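The Night Shift Has One Arm

I spent my first hour at Cistier looking for the robots. I'd pictured a hall full of them, I guess, all swinging around behind yellow fencing. What I got was a carpeted hallway, a really good cup of coffee and Irja Seppälä walking very fast in front of me, talking over her shoulder about door plates.

Cistier looks after office buildings. It checks and fixes the dull stuff you never think about until it quits on you: switches, locks, card readers, the little panels by the door. The company has 63 people on its maintenance crew and 216 buildings on its books, and for years the math worked because people drove a lot and slept very little. Irja ran the night route for most of that time. "I knew every gas station in three counties," she told me. "I knew which ones had the good soup."

Now she runs the trials. The team tries out each wall job in a fitted-out room before anything goes near a paying customer, and the day I visited they were on wall plates. It's fussy work! A person walks up, puts a finger where it needs to go and is gone in two seconds. For an arm, every inch of that has to be worked out – how close to come in, what angle, how hard to touch.

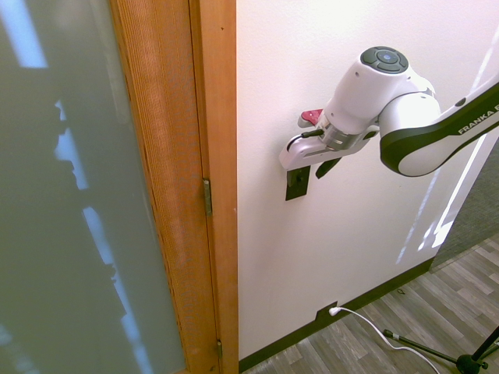 What the crew thinks

I'd expected grumbling, and I got some. Suleiman Wike has been a field tech for longer than he cares to say, and he went into the first planning meeting in March with a typed list of complaints. Most of them were about the schedule. If an arm takes the plate checks, he wanted to know, who gets the hours? The answer he got was training on locks, with a pay bump at the end of it. He took the deal. He's still got the list, though, and he showed it to me (two pages, single-spaced).

Maham Orakzai is newer and a lot sunnier about the whole thing. She used to log plate checks by hand, 104 of them on a bad night, and her wrist would ache by the time she got to the parking lot. These days she writes up what went wrong in each trial run and argues with the software people about it. "I like being asked," she said. "Before, I just got a route sheet."

What I keep thinking about is the driving. Irja says she misses it, the empty roads and the radio, and I believe her. She also eats dinner with her kids now. When I left she was back in the trial room with her sleeves pushed up, asking Suleiman to come look at an angle she didn't like.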